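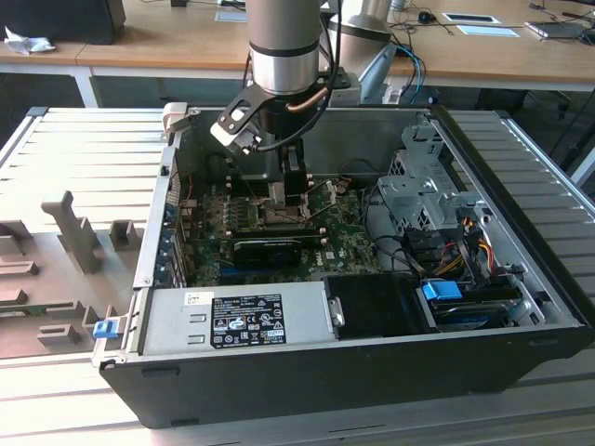
Department of Computer Engineering Technology, Tostville College

Project Report: Power Draw of Idle Desktop Computers in Shared Study Rooms
March 12, 2023

1. Background
The Gorngate building keeps its study room desktops switched on through the night so that updates can be installed. The project measured how much electricity this uses and compared two ways of reducing it. Laptops and printers were left out.

2. Equipment and Method
The sample was 17 desktop computers of the same age, all on the ground floor. Each was connected to a plug-in power meter between the wall outlet and the power strip. Monitors were metered separately. Readings were logged every minute and copied to a spreadsheet at the end of each week.

Two power settings were compared. Under Setting A, the display turned off after a period without input, but the computer stayed on. Under Setting B, the computer also went to sleep and was woken over the network for updates. The baseline was the existing configuration, with no limits on either.

Readings taken while someone was logged in were removed before analysis. In total, 183 overnight records were kept. Records with a gap in the log were discarded in full, as the meters do not store the time of an interruption.

3. Results
Setting A lowered monitor consumption but had no measurable effect on the computers themselves. Setting B lowered both. The drop began within a minute of the sleep timer expiring and held until the wake signal was sent.

Two computers failed to wake over the network on several nights. In both cases the wake option was disabled in the firmware menu. After it was enabled, the fault did not return during the test period.

Idle draw also varied between units with the same settings. Units with an added graphics card were at the upper end of the range. Background software was not controlled for, so the difference cannot be assigned to the card alone.

4. Limitations
The meters lose accuracy at very low loads, which affects the sleep readings most. The test did not cover summer conditions. A second run is planned for June in the Andance annex, where the rooms are warmer and case fans may run faster.

5. Recommendation
Setting B should be applied to all study room desktops after the firmware option has been checked on each unit. The update window should be shortened to match the time the updates need. The log sheets and the meter calibration notes are stored in the Ruangrit project folder.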